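Speaker notes, planner talk (Rello evening session, second slot)

Slide 1. Say hello, thank Rekha Rawat for moving her slot so I could catch my train. Mention that Devendra Sandhu wrote most of the grasp code and I mostly broke it.

Slide 2. Start with the old Zotgate planner. It took one depth cloud, picked one grasp and committed to it. Lovely on boxes and mugs, pretty hopeless on footwear, where the strap makes a tunnel and the cloud is full of holes. Take your time on this one, people like the plots.

Slide 3. What we changed in October. The planner now keeps 8 candidate grasps alive until the last stretch of the approach and rescores them with every new cloud. Devendra's rule is that a candidate can lose its place but never jump the queue in a single update (explain the wobble we had before that, and do the hand gesture).

Slide 4. Numbers, slowly. 473 logged attempts, and 242 of them replanned at least once on the way in. Say plainly that replanning costs us time, around four seconds when the shelf is close.
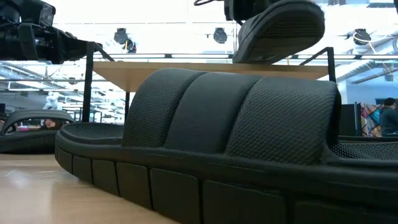

Slide 5. Collision margins. We treat the shelf and its posts as fixed boxes and anything in the gripper as a padded hull, and the padding is the number everybody will want to argue about, so let them! If someone asks about cables, we don't model them yet. Rekha has a branch.

Slide 6. Where the code lives, how to replay a log, who to write to. Leave this one up during questions.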